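How Does a Plant Drink Without a Mouth?

When you are thirsty, you pick up a cup and swallow. A plant has no mouth, no throat and no muscles to squeeze water along. Even so, a tall sunflower can move water from the dirt to a leaf high above your head. It does this with its stem.

A stem has two main jobs. It holds the plant up, and it carries things from one part of the plant to another. This page is mostly about the carrying.

Tubes inside the stem

If you cut across a celery stalk, you will see a row of small dots near the outer edge. Each dot is the end of a bundle of very thin tubes. Other plants have tubes too, but in most of them they are too small to see without a magnifying glass.

There are 2 kinds of tubes:

Xylem (say ZY-lum) carries water up from the roots. Minerals from the soil travel along in the water.

Phloem (say FLOW-em) carries sugar. Leaves make sugar using sunlight, and the phloem takes it to the parts of the plant that need it, such as the roots, the flowers and the growing tips.

Xylem tubes are made of dead cells. The cells grow, line up end to end, and then die and leave their hard walls behind, like a long row of empty paper towel rolls. Phloem tubes are made of living cells.

What pulls the water up?

Leaves have tiny holes called stomata. Most of them are on the underside of the leaf. Water leaves through these holes as a gas called water vapor. You cannot see it go, but a plant on a sunny day may lose a lot of water this way.

Water sticks to itself. You can see this when two drops on a window touch and turn into one bigger drop. Inside the xylem, the water forms a long thread that reaches from the roots to the leaves. When a little water leaves at the top, the rest of the thread is pulled up behind it. The plant does not have to pump. The sun and the dry air do most of the work.

Scientists call this transpiration. It goes faster when the air is warm, dry or windy, and slower at night, when most plants close their stomata.

Why are stems green?

Many stems are green for the same reason leaves are green. They have chlorophyll in them, which is the green stuff that catches sunlight. A green stem can make a bit of sugar by itself, though the leaves make much more.

Stems on the same plant or in the same bunch are often different widths. A thick stem usually has more room for tubes and more strength to hold things up. A thin one bends more easily. If you have flowers or cuttings indoors, look at the stems side by side and see if you can find a thick one and a thin one. 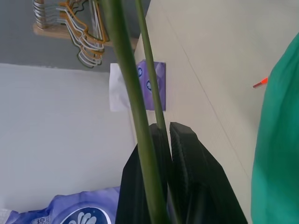
Try it: make a stem change color

Emiliano Palacios tried this with his class at Oltdale in March. They used white carnations, but celery with the leaves still on works too.

You will need:

A tall glass
Water
12 drops of blue or red food coloring
One stalk of celery or one white flower
A grown-up with a knife

What to do:

Fill the glass halfway with water. Add the food coloring and stir.

Ask the grown-up to cut the bottom off the stalk. A fresh cut is important. Old ends dry out, and air can get into the tubes and block them.

Stand the stalk in the glass right away and put it in a bright place.

Look at it after 3 hours. Then leave it overnight and look again in the morning.

By morning you should see color in the leaves or petals. Ask the grown-up to cut across the stalk, and look at the dots near the edge. They should be colored as well. Those are the tubes the water went through. Don't eat the celery after it has been in the glass.

If not much has happened, the room may be cool or the air damp. Move the glass somewhere warmer and wait one more day.

Questions kids sent in

Can a cut flower still drink?

Yes, for a while. The tubes still work after the roots are gone, so water can go up from the vase. The flower can't grow new roots fast enough to live for long, though, and most cut flowers fade in a week or two.

Do trees have these tubes?

Yes. Wood is mostly old xylem. The newer xylem near the outside carries the water, and the older wood in the middle mainly helps hold the tree up.

Why do plants droop when I forget to water them?

Soft stems stay stiff partly because their cells are full of water – a bit like a balloon full of air. When the cells lose too much, the stem goes floppy. Give the plant a drink and it may stand up again within a few hours. If it has been dry for too long, it may not.

Words to know

Chlorophyll: the green material in plants that catches sunlight.
Phloem: tubes that carry sugar.
Stomata: tiny holes in a leaf. Just one is called a stoma.
Transpiration: water leaving a plant through its leaves.
Xylem: tubes that carry water and minerals.

Written by Kiều Lương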